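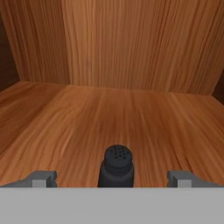

Why train a policy in simulation when you've got a perfectly good arm sitting on the bench? Mostly because the simulator lets me run 1000 attempts overnight while I'm asleep, and the bench arm needs me standing next to it.

So, Losasbridge (my very small hobby project) has a new result! I've been learning pick-ups from a wrist camera alone, with no depth and no object position handed over for free. The shaker in the wooden cubby is my favourite test, and I started from 60 demonstrations, which got me nowhere much.

What helped was shuffling the wood textures and the lighting between runs – I'd put that off for weeks. Success in the cubby went from 32 per cent to almost 60, using the same network and the same demos.

Harine, my older setup, still beats it on open tables, and I don't fully know why. My guess is the side walls – the wrist has less room to turn. Next up is widening the start positions and trying 9 new objects, probably mugs first.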